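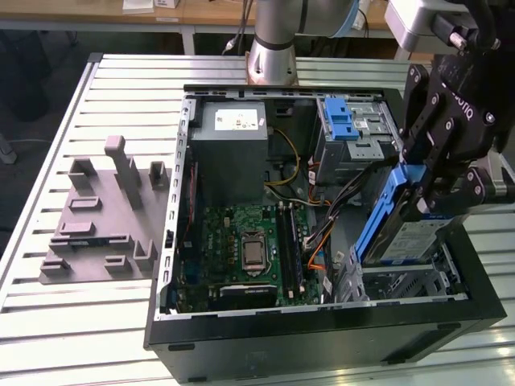

The Long Goodbye of the Family Computer

My parents' computer lived in the dining room for eleven years, on a desk bought for it, under a shelf bought for its manuals. It had a dust cover. The dog did not have a bed that nice.

I bring this up because my mother called in March to say she was "finally getting rid of the computer," and I understood at once that she meant a machine nobody had switched on since I was in graduate school. It had been moved to the closet under the stairs. It had kept its dust cover.

There is a whole class of objects like this in American homes, too expensive once to be thrown out now. Bread machines are in it, and so are camcorders. But the desktop computer is the king of the closet. We paid $2,000 for ours, a figure my father could recite the way other men recite batting averages, and on his way to the store he stopped twice to reconsider. You don't put a thing like that out on the curb. You wait until it has stopped being worth anything at all, and then you wait a few more years to be polite.

Matúš Kopecký has made a living out of the end of that wait. He runs Trodo, a repair and recycling shop wedged between a nail salon and a Thai place called Sombatkul, whose lunch special he credits with most of his walk-in traffic. People come for noodles, see the sign, and remember the closet.

"They always say it was top of the line," he told me. "I have never once been brought a computer that was middle of the line."

He keeps a ledger of what comes in, on paper, which struck me as a little disloyal. Last year's total was 1,763 machines. Of those, 667 went back out the door in working order, most of them to people who needed something to type on and did not care how it looked. The rest were taken down to parts and metal.

What the owners want, he says, is rarely the computer. They want to hear that it's a shame. So he tells them it's a shame. Then they ask about the pictures.

The pictures are the real trouble. Every family believes there is a folder somewhere, from the years after film and before phones, holding a lost archive of birthdays. Kopecký charges $300 to go looking when a drive has failed, and he tries to talk people out of it. One customer paid anyway and got back four hundred megabytes of a kitchen remodel. She was thrilled, he says. She had forgotten the old backsplash.

Ours still worked, as it happened. My brother carried it up to the dining room, where the desk now holds a sewing machine, and we stood around it while it thought. It took long enough to start that my father went and made a sandwich. There was a folder called PHOTOS and inside it a folder called PHOTOS NEW, and inside that were nine shots of the same sunset and my cousin's graduation, from behind.

There was also my mother's recipe file, my brother's résumé (objective: "to obtain a position"), and a letter to the cable company, in three drafts, each one angrier and better spelled than the last. My father read the final version aloud, standing up. He could not remember if he had mailed it, and for a minute he looked as if he might still.

My mother copied everything onto a stick the size of her thumbnail, which she put in an envelope, which she put in the closet under the stairs. The computer went into the back of my car. I drove it to Trodo, and Kopecký lifted it out, looked it over, and said it was a shame.

I told him it had been top of the line. Then I went next door and ordered the noodles.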